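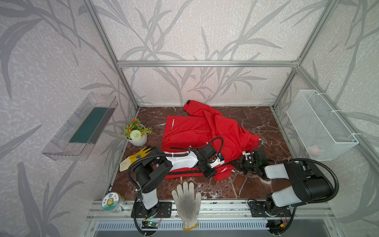
Kam-wah Sin fragt, ob der Planer überhaupt mitbekommt, dass sich Stoff verformt, oder ob wir den wie eine starre Platte behandeln. Gute Frage, und damit bin ich schon mitten in meinem Problem.

Ich lasse zwei Arme eine Jacke falten, die Steuerung läuft über Cadari. Die Policy gibt Aktionsblöcke für beide Arme zusammen aus, einen expliziten Stoffplaner habe ich also gar nicht. Solange die Greifer weit auseinander sind, läuft alles prima. Kommen sie sich in der Mitte näher, fängt der rechte Arm an zu zittern, und zwar immer genau dann, wenn ein neuer Block übernommen wird. Die Inferenz braucht bei mir 86 ms. Liegt das an der Policy oder an der Kollisionsprüfung? Ich hab schon zwei Abende in den Logs gewühlt und seh's einfach nicht.
Crescencio Calvo

Yu-ting Kao
Klingt sehr nach dem Übergang zwischen den Blöcken. Wenn du den alten hart abschneidest und mit dem neuen bei Index 0 weitermachst, fährst du Positionen an, die schon 86 ms alt sind – der Arm zuckt zurück und holt dann wieder auf. Hatte ich genauso! Überspring im neuen Block die Schritte, die während der Inferenz vergangen sind, und blende die nächsten paar linear über. Und schreib Soll- und Istwerte mit gemeinsamem Zeitstempel ins Log, dann siehst du den Sprung sofort. Die Kollisionsprüfung kannst du testen, indem du die Aufnahme ohne Hardware in der Simulation abspielst (bitte nicht am echten Aufbau ausschalten).

Ivars Ramanauskas
Einfach langsamer fahren, dann zittert nix mehr.

Kuo-hua Lu
Langsamer fahren versteckt das nur, finde ich. Yu-ting hat vermutlich recht, aber schau dir auch den Mindestabstand zwischen den Armen an. Bei mir stand der auf 60 mm, und jedes Mal, wenn die Policy enger greifen wollte, hat der Filter das Ziel wieder rausgeschoben. Das gab ein ganz ähnliches Gezappel, nur halt auch mitten im Block. Bei dir passt der Zeitpunkt eher zum Überblenden. Welche Version von Cadari hast du denn? Ich hab noch die vom November.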